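Ticket 614 - Replacement gripper fingers and second work table, Plindville site
Status: Open, awaiting budget approval

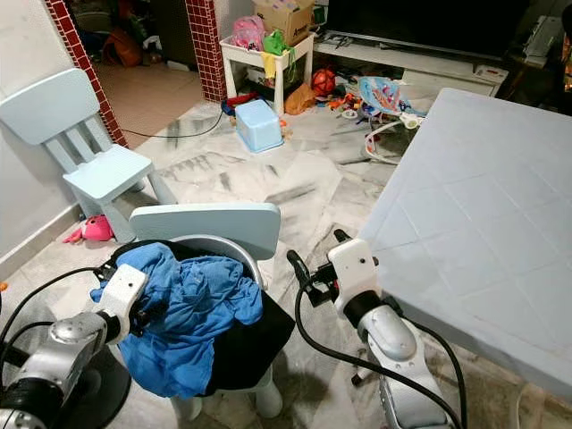
Fig. 1. Left gripper holding the blue cloth over the child's chair, Plindville living area.

Opened by: Fidelina Nina, Site Operations
Assigned to: Hernán Huaranga, Equipment Planning
Date opened: July 24, 2024
Category: Purchasing / parts and furniture

Summary of request
The Plindville site requests one set of replacement fingers for the two-arm unit and a second work table. The site reports that thin cloth slips from the present fingers during tidying work. The request also covers cable sleeves for both arms.

Entry 1 - F. Nina
The site logged 17 dropped cloths during the present round of tidying tasks. All were light fabrics. Toys and plastic items were handled without difficulty. The finger pads were cleaned and the closing force was raised by one step, with no lasting improvement. The site therefore asks that new fingers be purchased from Trastora under the existing supply agreement.

Entry 2 - H. Huaranga
Request received. Before a purchase can be approved, please confirm the following:
- whether the fingers on both arms are to be replaced, or one arm only;
- whether the site holds any spare pads;
- the reason for a second table when the light blue table is already in use.

Entry 3 - F. Nina
Both arms are to be replaced together so that wear remains even. The site holds no spare pads. The present table is large and is suitable for folding, but it cannot be moved easily between the living area and the adjoining room. A smaller table would allow work to continue in either place. With regard to the sleeves, the black cables loop around the right arm, as Fig. 1 shows, and the site would prefer to have them enclosed before the next round of work.

Entry 4 - H. Huaranga
Quotations have been requested from Trastora and Londoño. Trastora can deliver the fingers in 5 working days. Londoño offers a lower price but requires a minimum order of 3 sets - this would exceed the parts allowance for the quarter unless the Stosavia site agrees to take the remainder. Stosavia has been asked to reply in writing.

The table falls under furniture and must be entered on a separate form. It has been removed from the parts total. The sleeves may remain on this ticket.

Entry 5 - F. Nina
Noted. The furniture form has been submitted. Pending a decision, the site will continue with the present fingers and will record any further drops under this ticket number.

Next action: H. Huaranga to confirm supplier once Stosavia has replied.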